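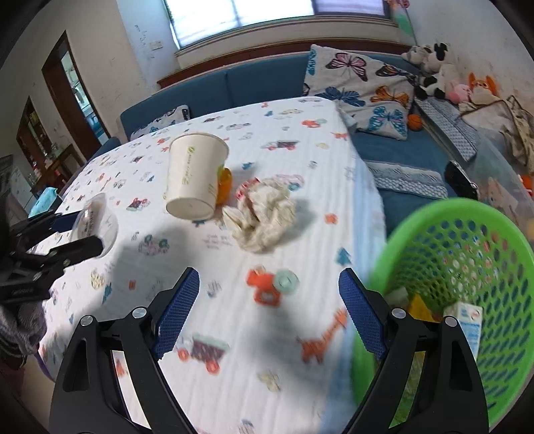
Well, the spring swap is behind us and I finally have my dining room back! I said in March that I'd never host another one, and then of course I went and hosted another one.

If you're new to the list, a swap works like this. You bring the kids' stuff your family has outgrown, you take home whatever you can use, and no money changes hands. I started it the year we moved to Bemthorpe, when my oldest went through three sizes of rain boots in one winter and I got tired of buying them. Back then it was four moms and a pot of coffee. This time we had 127 families sign up, and I had to borrow the church hall across the road for the coats.

Puzzles went first (they always do), and the bikes were gone by 10. What we had too much of was baby clothes, newborn size especially. Ingvild Haugen took the leftovers over to the family center on Dremance Street in her van, two trips, and they were happy to have them. Thank you, Ingvild!

A few things for next time. Please tape game boxes shut before you drop them off, I am still finding little plastic sheep under the radiator. Put batteries in anything that needs them so people can try it out. And car seats have to stay home, sorry, I know a couple of you were disappointed about that.

I also have one gray kid's mitten, a library book about whales, and a casserole dish with "Engström" on the bottom in marker. Write back to this email if any of it is yours and I'll leave it on the porch.

The fall swap will be in the hall from the start. Sign-up opens in the next newsletter.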